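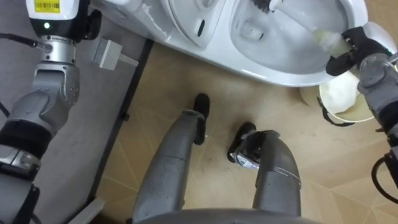
Ticket 837, Kettle unit 2, right hand
Opened 6/11/24 by Maureen Dunmore
Status: open, waiting on part

Right hand loses grip force during the toilet cleaning routine. The fault comes up when the brush is in the bowl and the arm starts its scrub stroke. The long white handle turns in the fingers, the controller logs a slip, and the arm stops where it is. Left hand is not affected. Log shows more than 80 slip events since the Ikeden firmware update.

Tried so far:
Restarted hand controller. No change.
Raised grip limit to 400. Fewer slips, but the thumb motor overheated and shut down.
Put grip limit back to default.

Reply from Chia-hao Hsu, Avix support:
Please leave the limit at default. The thumb tendon is probably stretched. Check the loose cable on the right arm for snags before the next run. Replacement tendon ships in October.

Maureen: Cable checked, no damage found. Bathroom routine disabled until the tendon is in.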